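Grind Size, Flow and the Office Brewer

When Odlow moved its coffee service from sealed pods to loose grounds in December, the change looked minor on paper. The beans stayed the same, the machines stayed the same, and the price per cup fell. Complaints began within days. Cups were weak on one floor and bitter on the next, and several brewers stopped in the middle of a cycle.

The cause was grind size. A factory pod is filled by weight, pressed, and sealed against a paper filter chosen for that grind. A refillable basket has none of those controls. It takes whatever is spooned into it, at whatever depth the user thinks is right.

Ivordale, the roaster that supplies Odlow, now ships three grinds. The finest is meant for stovetop pots. The middle one, sold as Poulain, is cut for refillable baskets. The coarsest is for the press. Labels on the early bags did not say which was which, and a fair number of offices ran the stovetop grind through single-cup machines. 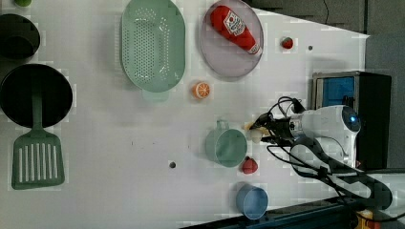 Flow through a coffee bed depends on the gaps between particles and on the openings beneath them. Fine grounds pack tightly, so water backs up and stays in contact too long. Coarse grounds let it run through before much has dissolved. The openings below set a second limit. A mint-green colander with rows of small holes will drain a pot of pasta well enough, but its floor is no use for coffee, as the grounds would go through with the water. A basket mesh has to be far finer, and a fine mesh clogs if it is not rinsed.

Dandix, which makes the steel baskets Odlow uses, advises a dose of 11 grams and a light tap to level the bed. Pressing it down is discouraged. These brewers push water at low pressure, and a packed bed can force it up around the lid - the usual source of grit in the cup.

Cleaning is the other weak point. Coffee oils coat the mesh and narrow the openings well before the eye can see any change. Odlow's service sheet now calls for a hot rinse after each use and a soak in cleaner every 40 brews. Baskets that still drain slowly after a soak are replaced.

Ivordale has reprinted its labels with the brewer type in large letters. Bags from the old run remain in some supply rooms, and those marked only with a blue stripe hold the stovetop grind.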